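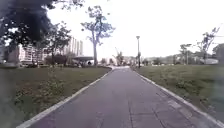
Teaching Your Rover to Follow a Path

Week six of the summer robotics club, and we finally get to go outside! If you missed the last two meetings, finish the motor test and the camera test first, then come back to this page. Everyone else, charge your batteries tonight. You'll want every bit of them.

Our job this week is to get the rover to drive straight along a paved path with grass on both sides, using only its front camera. No remote control, no GPS. It's my favorite project of the whole summer, and the code is shorter than you'd think.

What you need

Your Fusteo rover kit, fully built
The camera mount from week four, tightened (please check the lower screw)
A laptop with the club starter code
Chalk and a tape measure
One teammate to walk beside the rover with a hand near the stop switch

Step 1. Pick your path

Look for a long, straight stretch with a clear edge. A pale curb between gray paving and green grass is about as good as it gets, since the color changes twice in a few inches. Stay away from spots where tree shadows fall across the pavement until your code works in plain light. A bright overcast day is perfect.

Step 2. Record a practice run

Push the rover by hand down the middle of the path at a slow walk and save 300 pictures. Then do it again, this time drifting a little left and a little right. Those wobbly pictures matter a lot! A rover that has only ever seen the middle has no clue how to get back there.

Step 3. Find the edges

Open edges.py and run it on your saved pictures. The script ignores the top half, where the sky and trees are, and looks for the two slanted lines where the curbs are. You should get one line leaning in from the left and one leaning in from the right.

If you get a third line down the paving, you've picked up a seam between slabs. Raise the contrast setting a notch at a time until it goes away. Golnar Talebi's team had this with a dark joint and fixed it by also checking the color on both sides of each line: gray on one side and green on the other means edge, gray on both sides means seam. Her version is in the shared folder as edges_talebi.py, and I love it.

Step 4. Steer

The two lines meet at a point far ahead. On a straight path, if that point sits left of where you expect it, turn a little left. If it sits right, turn right. Start with the steering gain at 0.2 and go up slowly. Too high and the rover zigzags like a puppy (fun to watch, bad for the gears).

Step 5. First real drive

Chalk a start line, set the speed to low, and go. Have your walker call out every time a wheel touches the curb and write it down. Make three runs before you change anything in the code, and change one setting at a time after that.

Troubleshooting

Rover stops right away: the camera cable has come loose at the board.
One edge keeps vanishing: wipe the lens, then check that the mount isn't tilted.
Rover heads for the lawn: the left and right motor plugs are swapped.

Bring your run notes to the next meeting, even the messy ones. We'll load everybody's pictures together and start on curves.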